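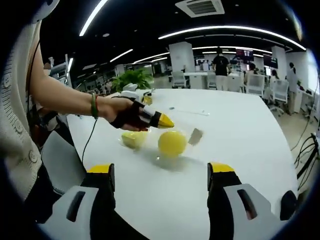 Most of the trouble I see with hand-held gripper recordings starts before anyone presses record, so this page is my table checklist, the way I run it for Plovis sessions. You'll need a gripper, a glove if your task uses one, and a bit of patience. Start with the props. Anything with clear walls needs extra care - a plastic clamshell like the one on the table picks up every ceiling light in the room, and those bright streaks wander as you move. Slide it or turn it until you can still make out what's inside from the height you'll be working at.

## 1. Set the table

Put the thing you're going to handle in the middle and leave yourself 30 cm of free table on every side. Stuff that isn't part of the task goes to the far corners or off the table. I used to let leftovers pile up near the back and then wonder why half my takes had somebody's pen in them!

White tables are fine. Wipe them first, though, and check that small light-colored props still stand out.

## 2. Deal with the cables

My rule is that no cable gets to cross the space between you and the object. Glove cables should run up the arm or straight down from the wrist, with enough slack that you can reach the far side of the table without a tug. Try the longest reach of the task twice, slowly, before you record anything. If you feel a pull, fix it now. (Tape on the sleeve works. Tape on the table doesn't, trust me.)

## 3. Check your fingertips

Look at the pads on both gripper fingers. They should sit flat, with no lifted corners. Close the gripper on nothing, open it all the way, and do that again. Same for the glove: snug straps, tip on straight, and wiggle each finger to see that it moves freely.

We swap pads every 500 grips on the Rusa gripper, or sooner if they look shiny. That number is our own house rule, so go with whatever suits your pads.

## 4. Think about the people

Wide lenses see a lot more of the room than you'd guess. Tell everyone in the room before you start, and get a yes from each of them. If someone would like to stay out of it, wait or move the table. Monitors count too - close anything private.

## 5. Record in short runs

I keep each take under 2 minutes and start every one from the same pose, gripper open, nothing held. Stop if you drop something. Write "drop" in the log and keep the take, please don't delete it. The Sutcliffe sheet has a column for this, and the one we use for Prirkolport has a notes box at the bottom.

After 200 takes, go back to step 2 and do the cable check again.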